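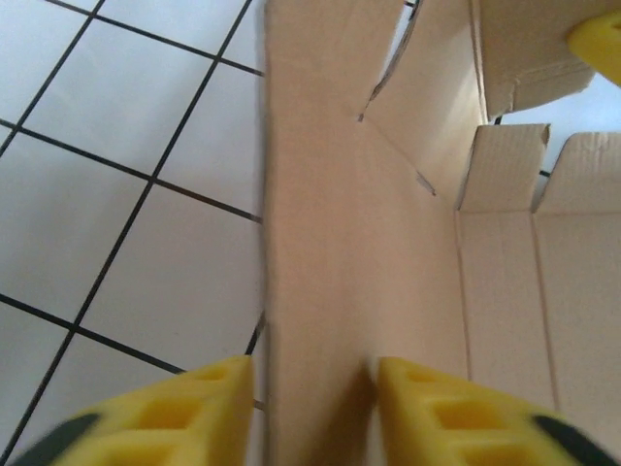 A reader wrote in after my last post to ask whether the Orkano lighthouse is really worth it at 1246 pieces, when the little Pindholm harbor set gets you most of the look for a lot less money. Fair question! I've had both on the shelf since June, so let me try to answer it properly.

The harbor is the one I'd hand to a friend. It took me a single evening, it has 183 pieces, and the crane turns the way a crane should. The stickers are awful, though — four of them on curved parts, and I got exactly one on straight.

The lighthouse is a slower thing. I built it over roughly 30 hours (I am not fast, and I sort by color first, which my family finds very funny). The rock base drags on and on, gray on gray on gray, and I almost quit at bag six. Then you start on the lamp room and it's lovely, all those tiny clear panels clicking in one after another.

So if you like the building part, get the lighthouse. If you mostly want something pretty by the window, the harbor will do fine, and you can put the difference toward the Plondenwood train station, which I still haven't opened. It's next, as soon as I clear the dining table.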